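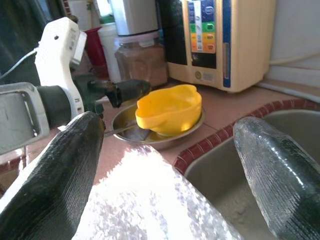 Clurneline shallow bowl, stainless steel: review

Category: Kitchen, prep and mixing
Capacity tested: 1700 ml to the brim
Bought from: Grultumside Cookware, own money
Period of use: six weeks

The Clurneline is a round stainless steel bowl with a shallow profile and a rolled rim. It is sold for general preparation work: weighing out, dry mixing, dressing leaves, holding chopped vegetables before they go into the pan. The range also includes a deeper version of 3000 ml, which I have used at a relative's house but have not tested properly. Everything below refers to the shallow one unless stated.

Construction

The bowl is pressed from a single sheet. There is no seam and no separate foot. The base is flattened enough to stand steadily on a worktop, and on a level surface it does not rock or spin when loaded evenly. Loaded to one side it will turn a little under a spoon. A damp cloth underneath cures this, as it does with most light bowls.

Wall thickness is moderate. Pressing the sides inwards with both hands produces a slight flex, and the bowl returns to round when released. The cheaper Lillix bowl I used before this one flexed more and had taken on a permanent oval shape by the end of its first winter. The Clurneline has been dropped once, from worktop height on to tile, and has a shallow dent low on the wall. The rim was not affected.

Rim

The rolled rim is the best part of the design. It stiffens the bowl and gives the fingers something to hold when the outside is greasy. On my sample the roll is closed tightly all the way round, with no gap large enough to catch a fingernail. This matters for cleaning. On the Lillix the roll was open on the underside and held water, which then ran out over the shelf when the bowl was put away upside down.

Pouring is less good. A rolled edge of this kind has no lip, and thin liquids follow the curve and run down the outside if the bowl is tipped slowly. Tipping quickly works better but is not accurate. I would not use this bowl for batter that has to go into small moulds. Thick mixtures and dry goods leave cleanly.

Shape in use

The low wall has obvious consequences. Reaching in with a spoon or scoop is easy at any angle, and the whole contents can be seen without leaning over. Rubbing fat into flour is comfortable, as the wrists clear the edge. A small plastic scoop can be left resting in the bowl between additions, although its handle has to be short. A long wooden spoon left standing will lever itself out and take some of the flour with it.

Powered mixing is where the shape stops being an advantage. A hand mixer at its lowest speed is manageable with a stiff mixture. With cream, or anything thinner, it throws liquid over the edge well before the bowl is half full. The beaters also mark the inner surface if they touch it. The marks are light and cannot be felt, but they are visible under a bright lamp. For whisking, buy the deeper one.

As a weighing bowl it performs well. It is light enough not to use up much of the range of a small kitchen scale, and the display on my Ding scale remains partly readable with the bowl in place, provided it is set towards the back of the platform. A wide bowl usually hides the display altogether, so check this against your own scale before ordering.

Capacity

The stated volume is measured to the very edge. I checked it by weight of water and the figure of 1700 is correct to within the accuracy of the scale. The usable volume is a good deal lower. For anything that is to be stirred, allow for the contents reaching just over half way up the wall. A batch of scone dough for a small household fits. A full bag of flour for bread does not, and there would be no room to work it if it did.

There are no volume marks on the inside. Clurneline prints them in some of its jugs, and I would have liked them in this bowl as well - even a single line would help.

Finish and cleaning

The surface is reflective and shows fingerprints, water spots and every trace of a badly rinsed cloth. None of this affects use. Drying by hand straight after washing keeps it presentable. The dishwasher leaves a faint bloom in a hard water area, which comes off with a little vinegar on kitchen paper.

Turmeric, beetroot and tomato left overnight did not stain it. Chopped onion left no smell after an ordinary wash. Coarse salt left in contact with damp steel produced a small cluster of dull specks, and these have not polished out. The leaflet does warn about this.

The paper label on the base was the usual nuisance. It tore, left adhesive behind and needed oil and patience.

Storage

Two of these bowls nest, with the upper one sitting slightly proud. They do not jam together, even when put away with a trace of moisture between them. The shallow profile takes up little height, so a pair will fit under a shelf that would not accept one of the deeper size. The width is the limiting dimension. Measure the cupboard across, including the hinge side.

No lid is supplied. A dinner plate covers the bowl adequately in the fridge. Cling film grips the rolled rim well when dry and poorly when wet.

Good points

Closed rim, comfortable to hold
Easy access for hands, spoons and scoops
Stable when evenly loaded
Nests without sticking

Weak points

Poor pouring of thin liquids
Splashes with a hand mixer
No internal volume marks
No lid in the box

Price and alternatives

Grultumside charges more than the supermarket equivalent and less than the heavier catering bowls. The catering type is stiffer but noticeably tiring to lift with one hand. The Lillix remains the cheapest of the bowls mentioned and is acceptable for salad, where the open rim causes less trouble.

I have since ordered a second Clurneline in the same size, mainly for weighing, and will add a note here if the finish differs between batches.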